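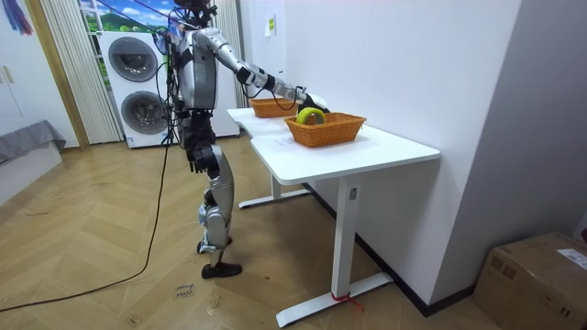
Zendari at the desk in the Doltwood apartment, right hand at the banana in the nearer basket.

Quick one from the manipulation side before the deadline eats us.

The basket-to-basket runs are done. Final count 213 demonstrations, all teleoperated, all on the white standing desk. We'd planned on 800. Didn't get there, and going by the numbers we may not need to.

Short version of the method: Diltum, our policy, no longer predicts the whole reach and grasp in one go. 2 stages now. First one gets the hand over the rim of the basket and stops. Second one takes over from there, short horizon, and only cares about fingers and object. They train seperately. Switch between them is learned, no hand-set distance threshold (we tried that in July, it was awful on anything curved).

Result: over 100 test trials the two-stage version finished 81. Old single-stage policy, same demos, same trial order, 58. Most of the gap is at the rim. The old one clipped the wicker on the way in and dragged the basket along with it. New one still does that sometimes, mostly when the desk height was changed between sessions.

Failures left over: slips on the lift, mainly. Fruit turns in the fingers and goes back in the basket. A few where the handoff fired early and the hand closed on air. Left arm isn't used in any of this, it just hangs by the torso. Bimanual is a seperate project and not ours yet.

Caveats, same as always. One room, one desk, one kind of basket. Medrano are going to rerun the eval at their site with plastic bins and we'll see how much of the 81 survives. My guess is the first stage transfers fine and the second needs new data.

Draft of the write-up is in the shared folder, section 4 still missing the ablation table. Comments by September 5, 2022 please, after that it's frozen. If you want the raw logs ask for the drive, they're to big to send.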